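Old office tower, worth fixing up or strip for parts?
Posted in: Desktops & Repair

sreek_iyer
02/04/2018
Picked up an old tower from the Burkemden surplus sale, paid next to nothing. Side panel off, laid it down on the bench, had a look. PSU, board, processor still in the socket, one expansion card. Want it as a file box for the house. Cooler isn't on, so that's the first thing to buy.

Drive came out fine in its blue caddy. No screws on that part, just squeeze the tabs. Nice design, wish every case did it.
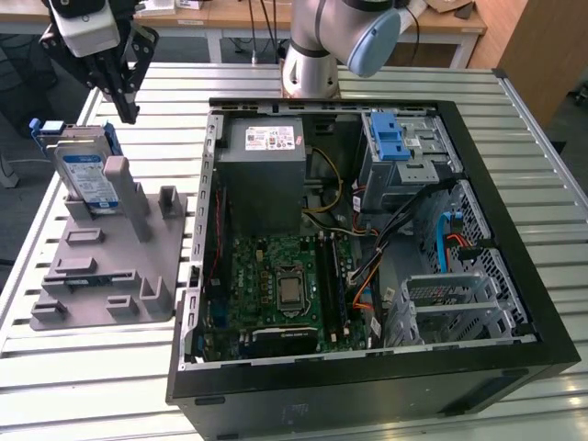
Plan so far is keep the PSU, keep the processor, the memory and put the same 3.5 drive back. Then maybe a small SSD for the system. Anyone see a reason not to? Total budget is tight, dont want to sink money in it.

flatbench
I'd bin the power supply. Old office units sit under a desk eating dust for years. The rest is fine.

Vignesh T
Disagree. Those OEM supplies are boring but they last. I have one from the same kind of box that's been on for 558 days straight, no trouble. Test it with a meter first — if the rails are good, leave it alone.

flatbench
One unit isn't proof of anything. Caps age.

Vignesh T
Sure, and so do the caps in a cheap new one. Look for bulging on the board too, takes a minute with a flashlight.

ramasamy_lane
Check the drive before you trust it with anything. Run the long SMART test. Mine passed the quick one and then had 472 reallocated sectors, lost half of a photo folder. Also check if the case wants a propietary PSU shape before you order a new one, some of them do.

sreek_iyer
Good call on the shape. Will measure tonight. Long test is going to take forever but ok.

Josivau
Why bother at all? Get a little NAS, uses a quarter of the power.

sreek_iyer
Cost. And I like doing it.

Vignesh T
Clean the old paste off the heat spreader before the new cooler goes on. Isopropyl and a coffee filter, no paper towel, leaves lint. And tie up the yellow wires so they don't end up in the fan.

flatbench
Fine, agree on that one. Still wouldn't keep the PSU.

sreek_iyer
Ordered a cooler from Flulov, here in 4 days. Will post the meter readings when I get them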